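Erkon Linix Two-Arm Key Station

Overview
Accessories
Service
Request a visit

The Linix is a two-arm unit for key handling in service buildings, motor pools and parking offices. It takes keys down from wall hooks and hangs them back up, working from a request list the desk staff already use. It needs a flat wall, a level floor and a power outlet. Existing hooks can usually stay where they are.

Each arm has its own wrist camera and a pair of rubber-faced fingers. The fingers are a wear part. They pick up dust and scuffs in daily use and should be wiped down at the end of each shift.
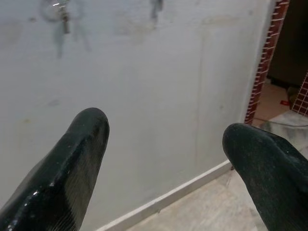 TAMBUNAN, August
The parking office at Tambunan runs one Linix on the day shift. Before it went in, a clerk left the desk every time a driver needed a key. The office logged 1,883 key requests in its first full month with the unit.

Sekar Majimbun supervises the desk. She says the clerks now spend most of the shift on bookings and damage reports, and that the phone gets answered. The job did change. Two clerks were trained to restart the unit, clear a dropped key and swap the fingers. Both moved up a pay step when they finished. Nobody was let go, but one evening opening was not filled.

Not everyone liked it at first. Drivers who were used to reaching over and taking their own keys had to learn to ask. Majimbun put a sign on the desk and kept a clerk nearby for the first weeks.

What it handles
Key rings, single keys and car fobs can share a wall. Leave space between hooks so the fingers can get in from below or from the side. Large bundles work best on a hook of their own. 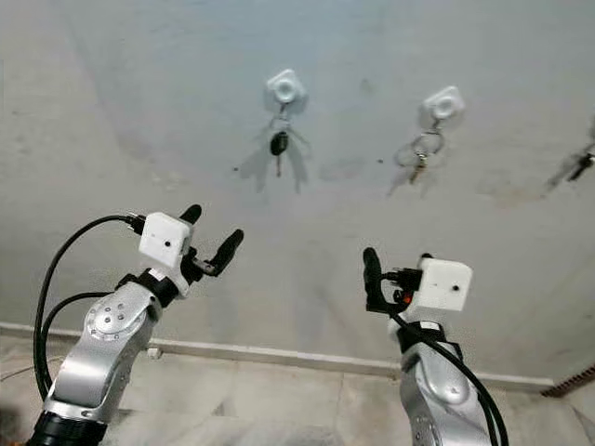
Both arms below the key hooks. White camera housings are mounted at the wrists.

What staff still do
A person signs keys out, checks the driver's name and decides what happens when a key is missing. The Linix does not make that call. Staff can stop both arms at any time from the desk switch.

Training and service
Operator training takes 22 hours, split between the classroom and the desk. Sutrisno Tjoa leads the sessions for Erkon and visits again after 28 days to go over problems with the crew. We ask that the clerks who will use the unit attend, along with their supervisor.

Replacement fingers are sold in pairs. Celumine wipes are approved for the fingers and camera housings and come in tubs of 70. Do not use solvent on the rubber.

Lead time and pricing depend on the number of hooks. Send us a photo of your key wall with the request form.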